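Trundthorpe College Robotics Club
Interim report to the Leiva Fund
Mar 20, 2025
Covers the second instalment of the grant

Summary for those reading this on a train

We are behind on one thing, ahead on another and under budget on a third, the third being the fault of the first. The students still turn up. The club has 18 members on the register, two more than when we applied, and the biscuit line has been adjusted to suit.

What we said we would do

The application promised a team entry for the Tonstead Challenge, simulation class, in which a two-armed robot has to tidy a living room it has never met before. Teams are given the rooms and the robot as software and must supply the brains. We also promised a weekly beginners' session and an open evening for parents.

What we have done

The beginners' session has run every week of term apart from one, when the heating failed and the building was shut. Newcomers now start on the simulator straight away. Last year we made them sit through four weeks of theory first and lost half of them by week three, so we consider this an improvement in teaching as well as in manners.

The competition team has passed the first qualifying round. The task was to drive up to a named piece of furniture, stop within reach and not hit anything. Our entry did this on most of its attempts. On the others it did the first two parts very well.

The second round asks for picking and placing, and this is where the spring has gone. Choosing which arm to use was harder than anyone had budgeted for. The early version used whichever arm was nearer, which sounds sensible until both arms are the same distance away and the robot dithers between them like a guest at a buffet. The students now make it commit to one arm and stay committed until the object is down. The other arm is meant to keep out of the way. We are working on its idea of out of the way.

The open evening is planned for after the holidays, once we can show parents something that finishes.

Money

The instalment was £3000. The largest single cost was a second-hand workstation from Plevberg, at £1000, bought because the college computers could manage the simulator at a rate best described as reflective. Practice runs that used to take a whole lunch break now finish while people are still unwrapping their sandwiches. The travel money for Tonstead has not been touched, as the final has been moved back and we can't book trains for a date that doesn't exist. We would like to carry it over, please.

What is going badly

Small objects on furniture. The software is quite happy with a bare surface and fairly happy with one thing on it, but the practice rooms are furnished by someone with wide interests. One cabinet has a bottle, a bone and a shallow white bowl along the top, among other things, and the whole lot has to be sorted out from whatever angle the robot has got itself into.

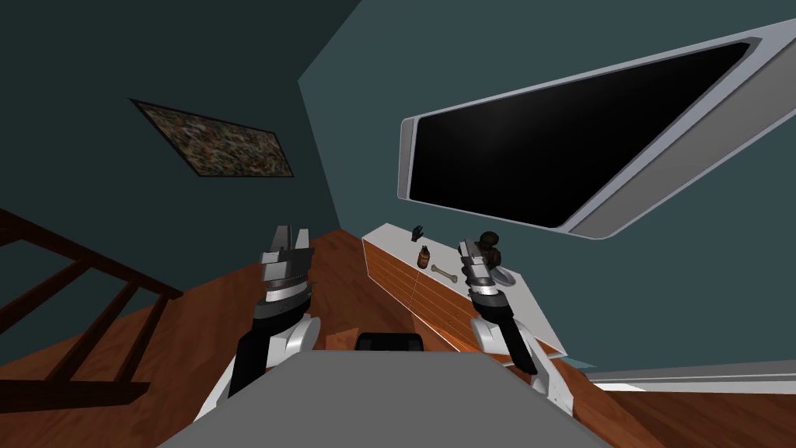 The angle matters more than we expected. The code was written on the quiet assumption that floors are level and walls go up, and when the view tips over, its sense of where the top of a cabinet ends goes with it. Two of the students are rewriting that part to work out which way is down before it does anything else. It is slow work with little to show visitors, and they have been good about it.

We have also lost time to our own filing. Three versions of the gripper code were in use at once, all called "final". There is now a naming rule. It is pinned above the kettle.

Before the next report

Finish the rewrite and test it on all 6 practice rooms.
Submit for the second round.
Hold the open evening.
Write the beginners' notes up properly, so that next year's club doesn't have to work them out from our handwriting.

Receipts are attached, including the one that went through the wash.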